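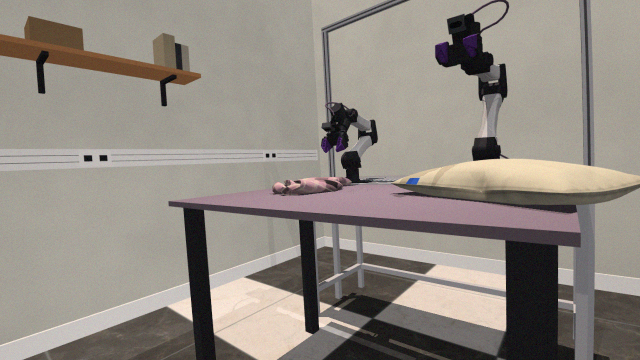 Two simulated arms, a pink towel and a pillow. Render: Jullside

The Pillow Is Free. The Afternoon Is Not.

By Smaranda Nistor

The sales pitch for collecting robot demonstrations in simulation goes like this. Towels cost nothing. Tables cost nothing. If you want the pillow in cream, you get it in cream, and if an arm goes through it at high speed, you press a key and the pillow forgives you. I have given this pitch myself, to people with budgets, and I would like to take some of it back.

At Jullside we teach two arms to handle soft things. The teaching is done by a person with a pair of hand controllers, who moves the arms through the job while the software writes down every joint angle. Then the person does it again. A learning system, like a toddler or a new brother-in-law, needs to be shown. When we started on bedding, the plan called for 200 demonstrations. By November the plan called for 2,000, and the word "plan" had begun to be said with a certain tone.

Everyone in my line of work likes to talk about the 2,000. I would rather talk about the ones we threw away.

Our rule used to be simple. If the operator fumbled, the take was deleted. A fumble meant a dropped corner, a second try at a grasp, an arm that wandered off and had to be brought home. Vlastimil Pešek wrote that rule, and in fairness to Vlastimil, I signed it. We wanted clean data. Clean data is what you promise in a meeting. What we ended up with was a large collection of recordings in which a skilled person picks up cloth correctly the first time, and a model that had never in its short life seen anything go wrong. When it missed a grasp, it carried on with great confidence, carrying nothing, and set the nothing down neatly where the towel should have gone.

I don't blame the model. Show a student driver only footage of perfect parking and see what happens to your fender.

The fix, once Tamara Costache talked us into it, was to stop deleting. Tamara ran our operators, and she had been saying for months that the good part of a take was the part we were cutting: the moment when a person sees that the grip is wrong, backs off, and comes in from a different side. She pulled 68 takes out of the reject folder, trimmed only the ones where somebody had plainly gone to get coffee, and put the rest into training. The next model still dropped things. It also went back for them. I watched it chase the corner of a towel across a table three times before getting hold of it, and I have had colleagues who would have given up sooner.

So my first opinion is that a dataset with no mistakes in it is a kind of flattery, and should be priced accordingly.

My second is about the operators. Because the towel is free, it's easy to slide into thinking the whole business is free. It runs on people, sitting down, concentrating. Simulated cloth has no weight in your hands. You judge everything by eye, and after an hour or so your eye starts to lie to you. Valentin Roman, the steadiest operator we have, does his best work before lunch and knows it. For a long while our schedule didn't know it. We measured takes per day, and we got takes per day, and the late ones look like they were recorded by a man wearing oven mitts.

There is a fashion now for skipping the person. Record a few takes, shuffle the lighting, nudge the pillow to the left, change the color of the table, and let the computer multiply. We do this too – I'm not a monk – and it helps with some things. A robot shouldn't panic because the tabletop has turned mauve. But a copied demonstration contains one decision, however many tabletops you put under it. If Valentin hesitated on the original, you now own a thousand identical hesitations in assorted decorator shades.

I know the objection, which Marius Mihăilă makes to me regularly by the elevator. Slower collection costs more, failures muddy the numbers, and the client asked for 2,000. All true. We could hand over 2,000 by spring and everyone would clap. I'd still take fewer, from rested people, with the fumbles left in, and a note on each one saying who did it and at what time of day. The note takes a few seconds to write. We have gone back to those notes more often than to any chart I've made.

Marius has agreed to try it my way on pillowcases. He wants the old count on the dashboard while we do it, so for now we have both.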